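Unit 4: Reading a vendor's offer. Our specimen is the Tuvero hand-held gripper kit, which Budico sells with a case, a manual and a great deal of optimism. Two fingers, blue pads, one bed to practice on.

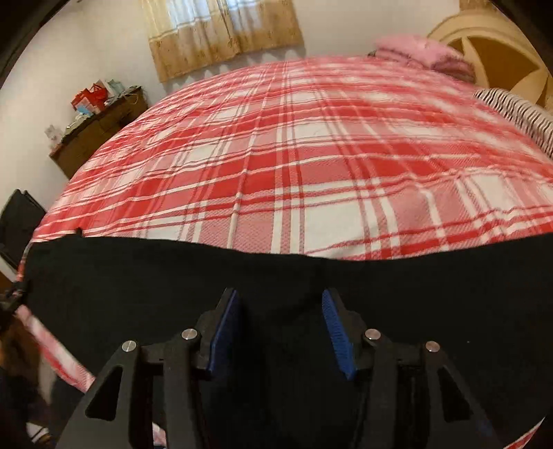
Gleice Coutinho: The quote leaves out spare pads. Ask before you sign.

So ask. The basic plan covers 100 recordings — a slow afternoon.

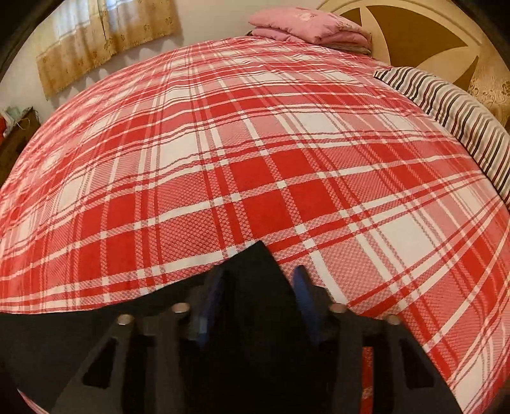 Handout 4, p. 5

Budico's brochure says "any household task." Underline "any," then find the exclusions.
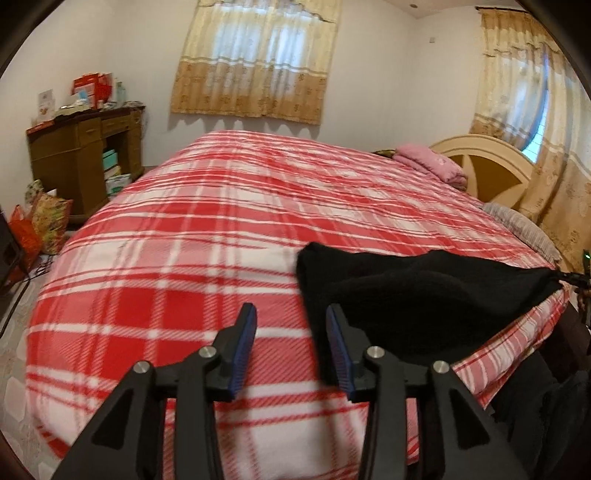 Bedding is on page 270, under Soft Goods. Read it before July.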